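Workshop notebook, Hadham unit
February 2020
Entry by Orlando Giraldo

Lining and sorting of the small enclosure. Müzeyyen has asked me to write down what is decided, so that we do not discuss the same points again in August when the Jalenham one is built.

The pink pattern stays. I was against it at first, but it is pleasant to work beside and the others like it.

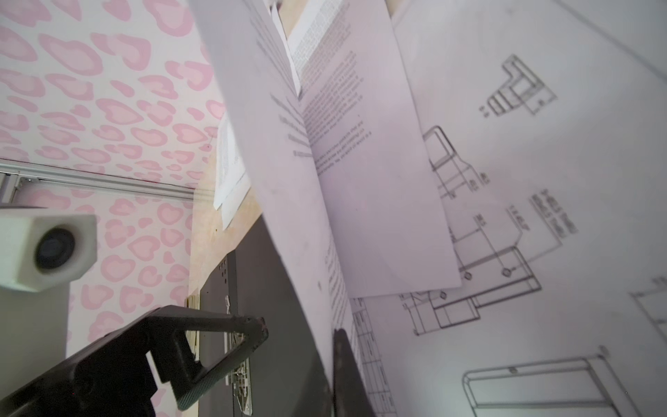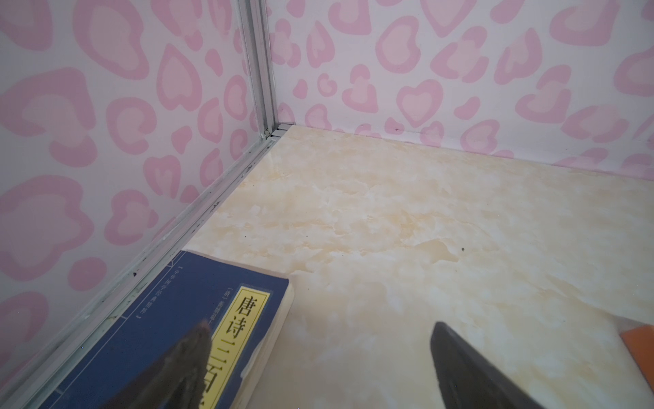 Walls with the pink spots, both pictures.

Page last changed: February 2020, by M. Aksoy

Walls. The paper is from Karabulut, 2 rolls, and we have used less than I calculated. When you hang it, begin at the corner and go outwards. I began from the outside on the first try and the hearts did not meet well, so I had to pull down one length and lose it.

Corner. The aluminium strip goes on after the paper, never before. Press it by hand from top to bottom. The long rail at the bottom has small scuffs and some dark specks. I tried a damp cloth on a short part and will see tomorrow if it leaves marks. Please do not use the green sponge, it scratches.

Floor. The marble pattern in cream and pale yellow shows every crumb. Brush it before you put anything down. Along the back wall there are greyish smudges at the seam. Müzeyyen thinks it is glue, I think it is dust which stuck to glue. Either way, it needs a plastic scraper.

Papers. They are lying in disorder on the right side and this is mostly my fault. Anything from Gruvia with a price on it goes to the folder, the rest can be recycled after Müzeyyen has looked. The narrow slip with the very small print, on the wood near the wall, should be kept until I have read it properly.

Small metal parts. The brackets and clips on the dark panel need a box with a lid. I ordered 39 clips and received 16, and I have written to the shop. Do not mix the new ones with the old ones, the bend is different.

The dark blue paperback can go back on the shelf.

Still to do: second coat on the door, ask for the missing clips, find my good scissors.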